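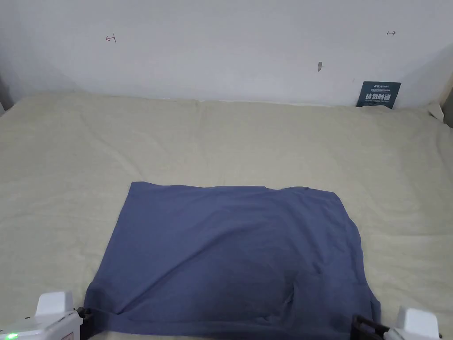
The cream cloth, back wall, and the teal sign that says please do not touch.

Hi all, and welcome to the page I've been promising since July! It's the folding corner gallery, or what I have of it so far. For anyone who wandered in from somewhere else, I'm Inès Jacquet and I run the linen swap in Adstead. People bring sheets and tablecloths they don't use anymore, we sort them, fold them and send them back out the door with somebody who will use them. I talk about cloth too much (my family will confirm) and this page is where I get to do it without anyone leaving the room.

I only have the one picture up for now, so the rest of this is me going on about it, plus notes for people who keep writing in with questions about sheets.

First, the cloth. I love a cream cover on a work surface. White shows every bit of lint, and dark colors make it hard to see where the edge of a pale sheet is when you're trying to line up corners. Cream sits nicely in between. In some light it goes a little greenish yellow, like in the picture, and I've stopped fighting that. My grandmother's good tablecloths did the same thing and she'd have laughed at me for worrying.

And yes, it's wrinkled! Soft, low wrinkles all over, with a bit of a rumple along the back where it meets the wall. I get messages every time I show an unironed cover. You do not need to iron the thing you are folding on. Smooth it with your forearm, give the front a tug, and get going. If the folds are small enough that a pillowcase lies flat on top, it's good enough for me.

Then the wall. There are two little red marks drawn on it, one up on the left and one up on the right at nearly the same height, with small arrow shapes to them. The space between them is pretty close to the width of the working area, and I find that so useful as an idea. If you fold at home, try it with a pencil or a bit of tape. Mark the width you want your folded stack to be, somewhere you can see it when you look up, and all your sheets will come out matching. My linen shelf at home is 30 inches wide, so I fold to fit two stacks side by side, and I've had two strips of tape on the laundry room wall for so long that they've become part of the decor.

There's a small gray smudge or chip in the paint in between, too. I like a wall that's seen some use. Primo Negri, who paints houses over in Brendville and can't look at a wall without wanting to fix it, has already offered me half a can of white. Thank you, Primo, I may take you up on it for my hallway.

The sign is my favorite bit. It's dark teal with white printing, leaning back against the wall at a slight tilt, and the big characters across the middle are 请勿触碰. There's a line of English under them as well, too small for me to read in the picture. I want one for my kitchen table on the days I've got piles laid out in order and somebody comes looking for a place to put down groceries.

A few answers while I'm here, from the mailbag:

Fitted sheets: tuck the corners into each other, lay it down, fold the elastic edges in, then fold in thirds. It will look lumpy the first few times. Keep at it.

Storage: I keep sets together inside one of their own pillowcases. My shelves are the plain Vivwood ones and they've held up fine under a lot of flannel.

Smells: air things outside before you wash them. A dry day with some wind does more than any scented product I've bought.

Mystery sizes: measure once and write the size on a safety-pinned tag. I use scraps of old ribbon and a laundry marker. We had 287 pieces come through the swap this year and I'd guess most of my evenings went to working out what was a full and what was a queen.

Tablecloth stains: soak first, scrub later, and don't put it in the dryer until you're happy with it. I've lost two good ones that way.

More pictures to follow once I've sorted through them. I'd like to get the striped flannels up next, and the big Caron tablecloth with the blue border that three of you have asked after (it's still available, bring a bag). If you have a folding spot at home that you're proud of, send me a photo and tell me what you cover it with!

Inès
Page updated 2 November 2019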